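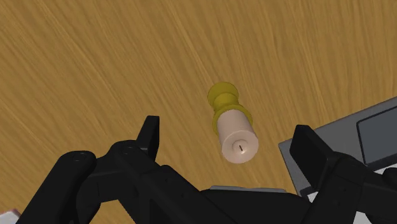

Figure 4. Rendered view of a small two-colored cylinder on a wood-grain tabletop.

4.2 Do ban notices change what viewers do?

Streaming platforms often say that a public ban notice deters bad conduct by other streamers. We doubt the evidence is strong enough to carry that claim. The study cited most often in its favor, by Lưu and Võ, followed 463 channels on Brirholm and reported fewer complaints in the weeks after a notice went up. But complaints there are filed by viewers, and viewers leave when a popular channel closes. A drop in reports may tell us only that fewer people were watching.

We reran the comparison on Fiadzo, using some 900 channels and dividing complaints by hours watched. Most of the drop went away. What remained came from channels with fewer than 200 regular viewers, where one angry chat can move the monthly rate a great deal.

Lưu has suggested to us that notices work slowly, through sponsors. That is possible, but neither data set records sponsor contracts, and the April policy change at Fiadzo falls inside the period he would need. Until the two can be pulled apart, we treat the deterrence claim as untested.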